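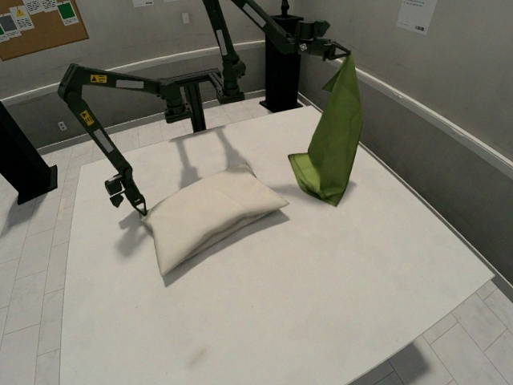

Plunadico, the Pillow Months

Gallery page, updated 21 September 2024

Teaching a robot to handle bedding means doing it yourself, over and over, with a controller in each hand and a chair that was bought for somebody shorter. We started in July. The plan was 300 demonstrations in the simulator before anyone went near the real arms at Grudano, and we have kept 126 of them so far. The rest of what we recorded is filed under "learning experience."

Pillow and cloth, in simulation. Left gripper on a corner of the pillow, right gripper pinching the green cloth by its top. Gerardo Ignacio would like it known that each hand drives one arm, and that his hands have not always been on speaking terms.

The cloth is the hard part. A pillow mostly stays a pillow, but let go of a cloth a second early and you get a heap with no corners in it. Kristine Umali keeps the best of these heaps in a folder called Sculpture.

The bulletin board on the wall came with the room model, and so did the outlet. Lemlem Kumsa spent an afternoon asking whether a robot that folds needs a bulletin board. The board stayed, and the robot has yet to read it.

How a session goes: reset, reach, grip, lift, swear mildly, reset. Seven good runs in a row earns a coffee, paid for by whoever has the worst day on the sheet. Macario Tovar has bought a lot of coffee - he says he is practicing generosity.

We throw out any run where the driver stops to think for too long. The arms copy what they are shown, and the first policy we trained had picked up a beautiful, thoughtful pause above the pillow, after which it did nothing at all. Pacita Dela Peña recognized it as hers.

The other thing it learned was to go for the left corner every time, no matter how the pillow was lying. That was all of us. Runs recorded since then start with the pillow turned a different way, and the drivers complain more.

Next up is Korkton, where the same controllers will be hooked up to real arms and a real pillow. Bring your own chair.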